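Encuadernar en casa, segundo asalto

23 de julio de 2026

Llevaba meses prometiendo contar cómo va lo de los cuadernos, ¡y por fin me pongo! Para quien llegue de nuevas: en invierno me dio por aprender a coser libros, libros de verdad, con sus cuadernillos y su lomo, y desde entonces no hay papel suelto en esta casa que esté a salvo. El primero quedó torcido, el segundo se abría solo por la página 73 (siempre la 73, un misterio) y el tercero se lo regalé a alguien que tuvo la delicadeza de usarlo.

El que acabo de terminar es el quinto y estoy contentísima. Tiene 248 páginas, tapa dura forrada en tela verde botella y guardas de un papel marmoleado que compré en Saller, una papelería diminuta donde entro a por un lápiz y salgo con la mochila llena. Es el más gordo que he hecho y me daba bastante respeto, porque con tanto hilo el lomo se hincha y luego la tapa no asienta. Lo resolví con un hilo más fino y prensando los cuadernillos dos noches enteras antes de coser. 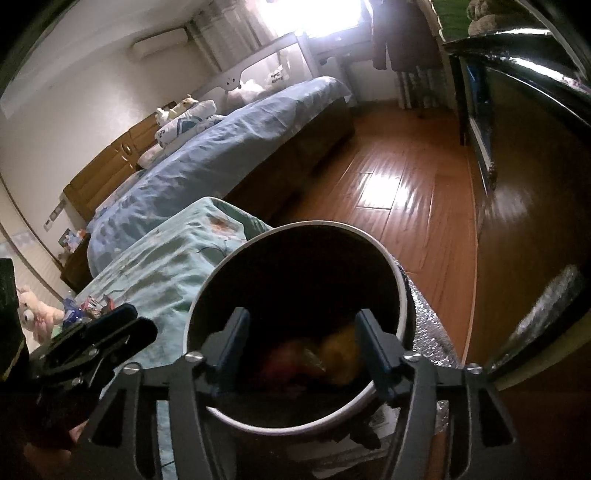

Lo de prensar merece párrafo aparte. Durante mucho tiempo puse encima un par de diccionarios y a correr, y el resultado era un bloque que parecía un acordeón. Ahora tengo una prensa pequeña de segunda mano, marca Molby, de husillo, con una tabla algo alabeada que compenso metiendo cartulina por un lado. Pesa una barbaridad y chirría — le pongo cera de vela en la rosca y aguanta unas semanas — pero qué diferencia. Los pliegues salen afilados, el bloque se queda quieto mientras coses y las perforaciones coinciden a la primera.

El papel es de 90 gramos, ahuesado, y aquí viene mi descubrimiento del año: ¡la dirección de la fibra! Todo el mundo te la menciona en el primer tutorial y yo asentía como quien oye llover. La fibra tiene que ir paralela al lomo. Si va cruzada, las hojas se resisten, se ondulan con la cola y el cuaderno nunca termina de cerrarse. Para comprobarlo doblo la hoja con suavidad en un sentido y en el otro, sin marcarla, y me quedo con el que ofrece menos resistencia. Con eso entendí de golpe todo lo que le pasaba a mi segundo cuaderno, pobrecito.

Para la costura he usado la de cadeneta sobre cintas. Sé que hay quien prefiere cordeles, y en el foro de Prurkcombe se montan unas discusiones tremendas sobre el tema, con mensajes larguísimos y fotos de lomos abiertos en canal. A mí las cintas me gustan por lo planas que quedan. Eso sí, el hilo hay que encerarlo bien. Una vez me salté ese paso por pereza y acabé deshaciendo nudos con una aguja a la una de la mañana, de un humor que prefiero no recordar.

La cola es la parte que peor llevo. Uso mezcla de engrudo y cola blanca, más engrudo que otra cosa para las guardas, que así me deja tiempo para recolocar. Extiendo del centro hacia fuera, con papel de periódico debajo, y cambio la hoja de periódico en cada pieza. He gastado más de 132 hojas de periódico desde que empecé, a juzgar por cómo ha bajado el montón que guardaba mi tía para los cristales. 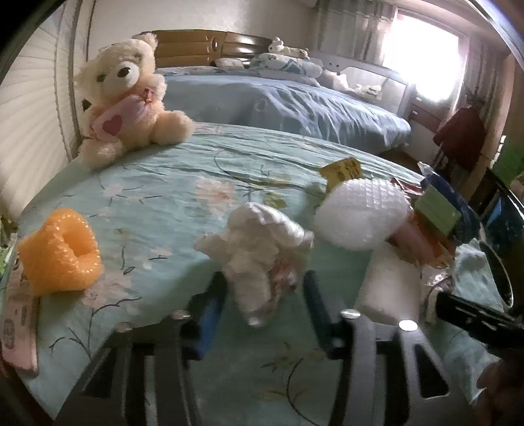
Lo que viene ahora

En septiembre quiero atreverme con un lomo redondeado. Tengo ya el martillo, que es precioso y que de momento solo he usado para admirarlo, y un manual viejo editado por Paterson con unos dibujos a tinta maravillosos. El capítulo del redondeo ocupa cinco páginas y lo he leído tantas veces que me sé los pies de los dibujos.

También me han encargado un álbum — ¡mi primer encargo! — con páginas negras y escartivanas entre hoja y hoja para que no abulte al pegar las fotos. Estoy haciendo pruebas con cartulina barata y de momento me sobra escartivana por todas partes. Si alguien tiene una fórmula para calcular el grosor, que la deje en los comentarios, por favor, y si además sabe dónde encontrar tela de encuadernar color mostaza, le hago un cuaderno.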